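From: Sheyla Usuga
To: humanoid-users list
Subject: Re: Zornine hand and arm package, loan unit - worth the money?

On the list earlier, someone at the Mandow end wrote:

> We have been quoted for the Zornine package (two hands, wrist
> adaptors, the reach-and-place software and a year of support) and
> I am trying to find out what it is like in use before we sign.
> The brochure says "shelf-ready out of the box" and gives no
> figures. Fastosthorpe tell me you have had a loan set since
> December. Specifically:
>
> 1. How long did calibration take, and does it hold?
> 2. Does the reach planner cope with a shelf that has sides, or
> only with an open table?
> 3. How much cabling is left hanging off the robot at the end?
> 4. Is the support contract worth having?
>
> We would be running it on a full humanoid, standing, no wheeled
> base. Small objects, domestic furniture. Budget is fixed, so if
> the answer is "buy the hands and write your own planner" I would
> like to hear it now.

Answers in your order, with a couple of things you did not ask. I have copied the relevant part of our bench page into this message for those who cannot reach the wiki. It covers the approach pose only. The results are further down.

Bench page, section 4: approach to shelf

The shelf task uses a height-adjustable desk against the wall with a wire-mesh rack on top of it. The rack has two wooden boards, one in the middle and one at the bottom, and is open at the front. The robot stands at the end of the desk and reaches along it, so the arm comes in over the desktop. Fingers are held together for the approach and are opened only once the hand has passed the front plane of the rack. For approach runs the boards are left clear.
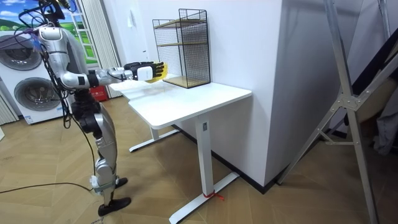
Page last changed: December, 15:11

Pose for the start of the approach: arm straight out, hand just above the desktop, fingers pointing forward. The planner takes this as its home pose for any target inside the rack. If the desk height is altered, the home pose must be taught again. The software does not read the desk height and will not warn you.

End of extract.

1. Calibration. The first one took most of a morning, largely spent on the wrist adaptor, which has to be shimmed if the arm flange is not perfectly flat. Ours was not. Later calibrations were much quicker, as the shim values are stored with the hand. It holds well between sessions if the hand stays on the arm. If you take the hand off and refit it, do the whole procedure again. There is a short version in the menu called "quick verify". It checks that the file is present and that the joints answer, and it does not check the geometry. We lost a day to that.

2. Reach planner. It does cope with sides, with reservations. You give it the rack as a box with one open face and a list of boards. Mesh is treated as solid, which suited us. The planner is cautious near the edges of the opening and will refuse targets that a person would consider easy, chiefly those in the back corners of the lower board. The clearance setting is global, so reducing it for the rack reduces it for the desk as well. I asked Zornine for a per-surface clearance and was told it is under consideration.

For the record, we logged 3144 approaches on the loan unit, of which the first 2000 were on the software as delivered and the rest on the update. On the delivered version the planner sometimes stopped at the front plane with error 11 and had to be cleared by hand. Error 11 is described in the manual as "target lost". In our case the target was a fixed coordinate and could not have been lost. The update cured it, and the release note does not mention it. Ask which version you are getting.

I have not given a success rate for placing objects. We changed the object set part of the way through and the two halves cannot be added together. I will post the two tables separately when they have been checked.

3. Cabling. Poor. The hand itself is tidy, but the package assumes that you have spare routing inside the torso. We had none, so the extra runs go outside, looped in front of the body and strapped at the top. They do not interfere with a forward reach. They do limit how far we are prepared to turn the waist, and I have set a software limit there which costs us some of the workspace. Carhuamaca make a slimmer harness which they say fits the same connectors. I have asked for one to try and have not received it. If you are standing without a wheeled base, allow for the power lead on the floor as well, and plan your foot positions round it before you start teaching poses.

4. Support. Mixed. Hardware questions were answered the same day by someone who plainly knew the part. Software questions went into a queue and came back with a request for logs we had already attached. Spares are included in the contract apart from finger coverings, which count as consumables and are charged at list price. We are getting through those faster than the brochure suggests. Edge wear on the fingertips is the usual cause of replacement.

Things you did not ask:

The emergency stop input on the hand controller is normally open as shipped. Ours had to be changed over to match the rest of the cell. The setting is a jumper under the cover and is shown on the last page of the installation guide, after the declaration of conformity.

The hand holds its last commanded position on loss of communication. The arm may well do something else, depending on whose arm it is. Test the two together with nothing in the hand.

The licence is tied to the hand controller and not to the PC. This is convenient if you rebuild the PC, and inconvenient if the controller goes back for repair, as the planner will not start without it.

On your last point: with a fixed budget I would buy the hands, take one year of support for the hardware side, and ask for the planner on a trial licence. Writing your own is feasible, as the joint interface is documented and the documentation is correct. The parts you would miss are the box-and-boards model and the pose teaching, both of which work. If your shelves are open at the front and your desk does not move, the planner will probably do what you need. If the desk moves, you will be writing code in either case.

The loan set goes back to Fastosthorpe after the next block of runs. If anyone wants a particular test done on it, send me the rack dimensions and the target positions in the desk frame, in millimetres, and I will try to fit it in.

Sheyla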